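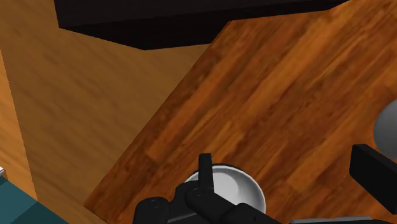
White bowl on a wooden tabletop. Computer rendering.

8 shares
2 comments

2020-08-26

Nokuthula Modise has been chief executive of the rice miller Nalari since January, and in that time she has redrawn the company's organization chart twice. She would like it known that the second version is final. I asked whether the first one had been final too.

"The first one was a starting point," she said. "We learned from it."

Nalari buys rough rice, mills it, bags it and sells it to supermarkets, caterers and food manufacturers. It also trades rice it never touches, through an office that used to report to the finance director and now reports to Modise. Margins have been poor for longer than she has been in the job. Her answer, announced to staff this month, is to fold the old country units into two divisions, Milling and Trading, and to put new people in charge of both.

Tshepo Magagula takes Milling. He comes from Stadden, a flour business where he ran procurement. Dineo Oosthuizen, who has spent her whole career at Nalari, takes Trading. The country managers keep their offices but lose their own budgets, and several of them have found out that they now share a boss with the people they used to negotiate against.

Modise speaks quickly and likes the word "clarity." She used it to explain why the country units had to go, and again when I asked why the company's debt isn't mentioned anywhere in the announcement.

"The announcement is about structure. People need clarity on who they work for. The balance sheet is a separate conversation, and we'll have it with the lenders and with shareholders when we publish."

So is the restructuring a condition of the lenders? "No." Was it discussed with them? "We discuss everything with them. You'd be worried if we didn't."

I would be, yes. I'm also a little worried by the savings target, which has no date attached to it. The slides shown to staff promise that the new structure will "pay for itself." Modise wouldn't say when, or what it costs in the first place. She did confirm that almost 1,000 employees will have a new reporting line by the end of the process, and that a smaller number, which she declined to give, will leave.

"I'm not going to put a figure out there and have people sit at their desks doing arithmetic about themselves," she said. That's a humane enough reason. It also happens to be very convenient for a company that may not have settled the figure.

Oosthuizen joined us for the second half of the conversation. She is drier than her boss and gives shorter answers. Trading, she said, lost money last year because it was holding rice bought at one price and promised at another, and because country managers were free to ignore the desk when a local supplier called them directly.

"Everyone had a view of the market," she said. "Six offices, six views. Some of them were even right. But we had one set of books."

Under the new arrangement, all buying above a certain size goes through her desk. I asked what stops the desk from being wrong, only in larger quantities.

"Limits," she said. "There are limits now."

There weren't before?

"There were. They weren't applied the same way in every office."

That seems to me a more interesting admission than anything in the slides. If the limits existed and were waved through, the fault lies with whoever was supposed to enforce them, and a new chart doesn't fix that on its own. Modise stepped in at this point to say that risk reporting now goes straight to the board every month. Oratile Hlongwane, who chairs the board's audit panel, was already in that seat when the losses were building up. Modise called her "the most rigorous person in the building." Hlongwane didn't respond to my request to speak to her.

The other half of the plan is the mills. Nalari owns eight of them, and by Modise's own account they don't all need to be open. The Marinho mill is the one everybody asks about. It is old, it sits a long way from the river terminal, and it was running well short of capacity before this year's demand for home cooking filled it up again.

"Marinho is busy," Modise said. "I was there, the yard was full of trucks."

Will it be busy next year?

"I don't know what people will be eating next year. Do you?"

Fair enough. But investment is being planned on some assumption, and Magagula's division has already put its money into Lotlow, a scheduling system meant to move orders between mills according to freight and energy costs. If Lotlow does what it's supposed to do, it will send work away from the most expensive site, and I'd be surprised if that turned out to be anywhere other than Marinho. I put this to Modise and she didn't argue.

"It may show us that. Then we'd have a decision to make, and we'd make it with facts."

Tincuța Ene, who worked as Nalari's head of planning until she left last year, told me by phone that the facts were collected long ago. "We did the mill study. We did it properly, with freight, labor, everything. It went up to the board and it came back with a thank-you." She thinks the new structure is sensible and should have been done earlier. She's less sure about buying software to reach a conclusion the company already has in a drawer. "It's easier to close something when a system tells you to," she said.

Modise said she had read the study. She described it as "of its time."

On her own appointments she was more relaxed. She had wanted an outsider in Milling because, in her words, Nalari "has been very good at explaining to itself why things can't be done." Magagula has never run a rice mill. She considers that a small problem. Wheat and rice are different crops and different machinery, she said, but energy contracts, maintenance and shift patterns are much alike, and that's where the money goes.

Some of it, certainly. Plenty also goes into the crop, as Oosthuizen pointed out before anyone else could. The two divisions will settle an internal price between them for every ton that passes from Trading to Milling. Whoever wins that argument will look like the better manager. I asked the two women who decides if Oosthuizen and Magagula can't agree.

"I do," said Modise.

"She does," said Oosthuizen.

It's the kind of arrangement that works as long as the chief executive has time for it. Her predecessor's country units were also supposed to be settled from the top, and the disputes piled up there for months. Modise says she'll deal with each one inside a week. She has asked for a list of open disputes to be sent to her every month, and she says the first one was short. When I asked to see it, she laughed and said no.

Nalari publishes its half-year results next month. The cost of the reorganization should be in the notes.

2 comments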